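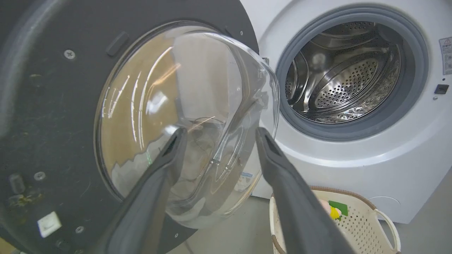

Ticket 776 – Gripper loses front-loader door partway through swing

Product: Suroleck two-finger gripper with wrist camera, on a Haltex arm
Submitted through: Clallell support portal
Status: Waiting on customer
Priority: Normal

Customer report

We have the Suroleck household kit on trial and are using the door routine on a front-loading washer. White machine, dark door with a domed glass. The fingers take hold at the glass rim and pull fine at first, then slip off somewhere in the second half of the swing. The arm finishes its path with nothing in the grip and reports success. Closing from the same grasp point has the same problem.

We ran it 30 times. It let go on 20 of those. The kit page says "opens and closes most front-loading appliances" so we expected it to manage this one without custom work.

Default grip force, stock fingertips. The wrist camera was calibrated in April and hasn't been touched.

Reply from Clallell support

Thanks for the count. A few checks first:

1. Open Gripper > Status and send the force limit shown there. It should match the value in the door routine. If the two differ, the lower one wins.
2. Wipe the fingertips and the door rim with a dry cloth. No glass cleaner.
3. Run the routine once at half speed and export the log.
4. Tell us whether the grasp target was picked by hand or by the auto-detect.

Customer

1. Status page says 57, the routine says 57. No unit shown on either page.
2. Done, no change.
3. Log attached. At half speed it held on the first try and slipped on the second.
4. Auto-detect. It always goes for the glass edge. There is a dark slot in the door above the glass that looks like the better place, but it never picks that.

Reply from Clallell support

The 57 is percent of maximum, so that setting is okay. The missing unit is a known display fault and will be fixed in the next release.

The log shows the wrist holding one angle through the whole swing. The door turns on its hinge and the fingers don't turn with it, so they work their way off the rim. Usually this means the routine is using the Flat Door profile. That profile is meant for cabinets and ovens, and it is the default after a fresh install.

Please try:

– Door routine > Profile > Round Door
– Set hinge side by hand, do not leave on Auto
– Turn on "Confirm hold at end of path". This makes the routine report a failure if the fingers close on nothing
– Under Grasp, clear the auto target and set one by hand at the slot

If the tips are too thick for the slot, the Mkhize narrow tips fit the same mount. They are sold separately. Try the profile change before ordering any.

Customer

Profile was on Flat Door. Changed it and set the hinge side. 12 runs at full speed with the rim grasp, one slip, and this time it did report the failure. Have not tried the slot yet.

I would still call the default a bug. The setup guide goes straight from mounting the gripper to running the door routine and never mentions profiles.

Reply from Clallell support

Agreed on the guide, passed on to the docs team. Leaving this open until you have results from the slot. Please attach a log of the failed run as well if you still have it.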